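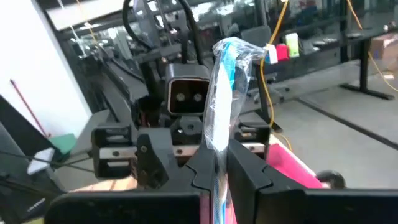 Blue and white, still in its wrapper.

Toothbrush Day at Tamside

Every July we sort the guest toothbrushes for the hostel, and every July I claim it will take 2 hours. Luminița Ciobanu has stopped answering when I say this. The system is simple enough: a tray for each color family, and no arguing about what counts as a blue. Bogdan Kaczorowski argues about what counts as a blue.

The butcher-block table does the job nicely. It has seen worse -- jam season, for one -- and it's big enough that a tray can sit near each corner with room left in the middle for the undecided.

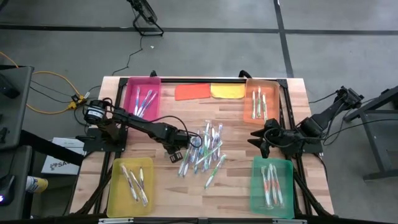 Four trays, with the cloths parked along the top. Blue handles in the pink one, green in the orange.

Yes, the tray colors match nothing. Lutfa Munasinghe bought them as a set and was very pleased with the price, so the green brushes live in orange and we have all learned to cope.
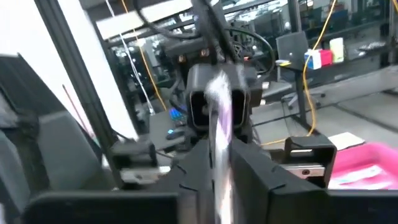
The cloths are for wiping down between rounds, a rule I made myself and have broken most years. Emilian Coman folds them better than I do and would like that on record. Next up is the soap cupboard, which I'm putting off until the evenings get cooler.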